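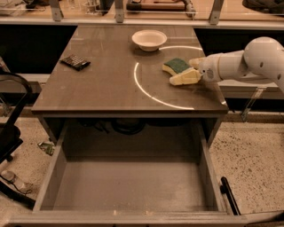
Boletim Ustoria -- automação em casa e na oficina
3/20/21

Já dá para deixar a louça com a máquina? Resposta curta: ainda não. Resposta comprida, a seguir, escrita à pressa porque a edição fecha daqui a nada.

Passámos a manhã a ver braços robóticos às voltas com tarefas de cozinha e de bancada. Esponja, tigela, gaveta. Coisas que uma pessoa faz a pensar no jantar. Para a máquina, cada uma é um problema diferente e nenhum deles é pequeno.

A esponja, por exemplo. É mole, cede, muda de forma conforme a força dos dedos. Aperta-se de mais e a espuma dobra, aperta-se de menos e roda na mão. E depois há os lados: o verde para esfregar, o amarelo para passar. Pegar nela já se consegue, com paciência. Pegar nela e limpar uma mesa até ao canto, com a pressão certa, sem empurrar o que lá está em cima -- outra conversa.

Gavetas: melhor do que há uns anos. Abrir uma gaveta conhecida, com puxador conhecido, é tarefa quase arrumada. O pior vem a seguir. Saber que a gaveta está aberta, não bater nela com o braço, decidir o que vai lá para dentro, fechar no fim. Uma criança de 4 anos faz isto (bom, fechar nem sempre).

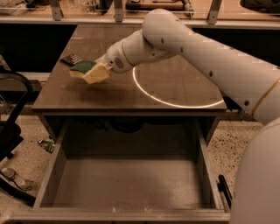 Também conta a altura a que a mão anda por cima do tampo. Uns centímetros a mais e a esponja só limpa ar, uns a menos e o braço força a mesa. Nós corrigimos pelo tacto sem dar por isso. A maior parte das pinças de dois dedos sente pouco ou nada, e tem de se fiar nas câmaras, que por sua vez se dão mal com tampos brilhantes e reflexos de luz.

No chão de fábrica o caso muda um pouco. A oficina da Calthorpe, em Letalstead, tem um braço a limpar bancadas entre turnos. Sempre as mesmas bancadas, sempre a mesma altura, nada em cima. Funciona. Dizem-nos que em 30 passagens teve de ser parado 3 vezes, o que para uma oficina se aguenta. Para uma cozinha com gente à volta, não nos parece.

A McGrath promete para julho uma demonstração de arrumação doméstica, mesa e gavetas incluídas. Vamos lá estar. Pedimos que nos deixassem desarrumar a mesa á nossa maneira, ainda sem resposta.

Preços: não há nada de sério para quem queira um em casa, e quem disser o contrario está a vender qualquer coisa. Por agora, luvas de borracha.

Na próxima edição: dobrar roupa, e porque é que as meias são piores do que as camisas. Perguntas e queixas para o endereço do costume, lemos tudo, respondemos a quase tudo.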